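Kitchen Corner: the whisk that stands on its own feet

I have a new favorite thing in the test kitchen! The steel whisk from Heltidia came in for our June baking issue, and I've been reaching for it ever since. It has a straight metal shaft with a round, flat base, so you park it upright between batches and the wires stay up off the counter — no more sticky puddles of batter by the bowl.

I whipped 700 ml of cream with it for the Esberg layer cake and my wrist was fine afterward. It also did a lovely job on pancake batter (two rounds, we were hungry). Wipe the disc with a soft cloth if you like it shiny. The cake recipe is in the next issue, so save some berries! 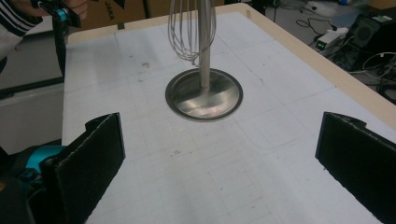 Maj-Britt Tangen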